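# Care Box Packing: Your Questions

**What goes in a Tavgate care box?**

Face masks first, then snacks, then one small fun thing. The fun thing can be a puzzle book, a deck of cards, a packet of seeds, whatever you'd be happy to find yourself. Last March we sent out 147 boxes and the notes that came back were almost all about the fun thing!

**How many masks per box?**

Eight. Disposable ones, adult size, the pleated kind with ear loops. If you have a sealed pack of 50, please leave it sealed and drop it at the Nastevik table, where we split packs with clean hands and fresh bags.

**Do I fold the masks?**

Yes please. Fold each one lengthwise along the pleats, so the side that touches the face stays on the inside, and tuck the loops in if they'll stay. They often won't, and a loop hanging out is fine. Folded masks slide down the side of a box beautifully and you get so much more room for snacks.

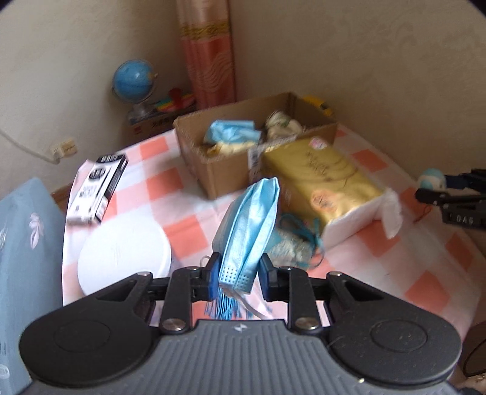 Once they're in, put the soft things around them and the heavy things underneath. A jar on top of masks gives you a very flat bundle at the other end.

**Can I bring my own box?**

Oh, we love that. Plain brown cardboard is best, with all four flaps still on. Old shipping labels can stay until closing time, then cover them with one of ours.

**What about homemade food?**

Sorry, store-bought and sealed only. (We miss the cookies too.)

**Can kids help?**

Yes! They're great at cards and drawings. Masks are for teens and up.

**Where do finished boxes go?**

Tape the bottom twice and the top once, write the size on the lid, and stack them by the Grudo Street door. Qin Hall is for supplies only this year.

**When do you need everything?**

Oct 4, 2021, by closing. We're hoping for 100 boxes, and if we go past that we'll find more tape.

**I can't come in person. Can I still pitch in?**

You sure can. Leave supplies in the bin outside Qin Hall, or write a few cards at home and drop them in the same place. We always run short on cards.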